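Home News Projects Events Archive Contact

Search this site Search

Vamidow Newsletter
2/19/23

Teaching by hand: where the bracket work stands

The small parts project has moved from trial runs to regular recording. Members who came to the last open evening asked for an update in writing, so this item covers what we are recording, what has changed since the fall, and what we still have to fix.

The aim is the same as before. We want an arm to pick up a small metal part from a flat surface, turn it to a set angle and put it down again. A person does the job first, many times over, and the recordings are used to train the arm. We started with remote control. The operator sat at a desk, watched two screens and moved the arm with a pair of handles. It worked, but it was slow. A pick that takes a person a moment by hand took much longer through the handles, and new operators needed several sessions before their recordings were worth keeping.

Most of the recording is now done with hand-held grippers. The operator holds one in each hand and does the task directly, with no arm in the room at all. The fingers match the ones on the arm, so a grip that works for the person should be possible for the machine. The patterned cubes on the grippers let the software work out where each one is and which way it is pointing. Operators are asked to keep their sleeves clear of the cubes and not to turn a cube fully away from the camera during a pick. If the cubes drop out of view for long, the run is thrown out.

As of this issue we have 445 usable runs with the grippers, recorded by 13 operators. The remote control setup is still in use for one job, which is pressing a part into a fixture. The operator needs to feel how the arm itself pushes back there, and the hand-held grippers can't give that.

Brackets have been harder than the blocks we began with. A block can be picked up from almost any side. A bent bracket has a flat plate and a tab, and it tends to swing when it is held by the wrong one. Early on, every operator had a favorite grip, and the trained arm ended up somewhere between them and dropped the part. We now agree on the grip before a session starts and write it on the session sheet. The group at Ercombe, who are working on a similar task with plastic clips, came to the same rule on their own.

The work surface has changed too. Bare floor and tabletops gave us trouble with grain and reflections, so parts now go on a plain white board. It is easy to wipe down and easy to move. The part is set down in a different spot and at a different angle for each run. Please don't line it up neatly between runs — the arm learns very little from a part that is always in the same place.

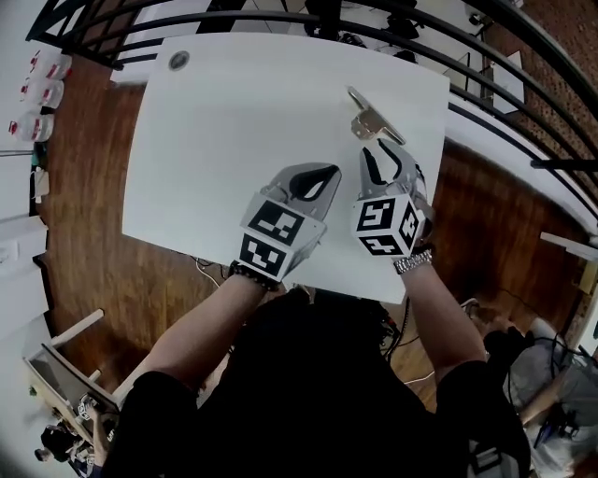
A session is seven runs, then a break. We tried longer sessions and the later runs got sloppy, with fast approaches and grips that closed before the fingers were level. Slow, even movement is better than quick movement. If you fumble a pick, don't stop the recording. Open the fingers, back off and try again. Runs with a clean recovery are useful and we don't have enough of them.

Three problems are still open. The time stamps from the left and right grippers drift apart over a long session. The finger pads pick up dust and start to slip on smooth metal, so they need wiping before each session. The third is storage, and the new drives from Bassey should take care of that once they are installed.

Next on the list is a two-handed task, passing a bracket from one gripper to the other. We hope to have first results to show at the Clalta meeting in May. Operators who have done at least one session with brackets can sign up on the sheet by the recording area. New operators should do a session with blocks first.

4 comments 12 shares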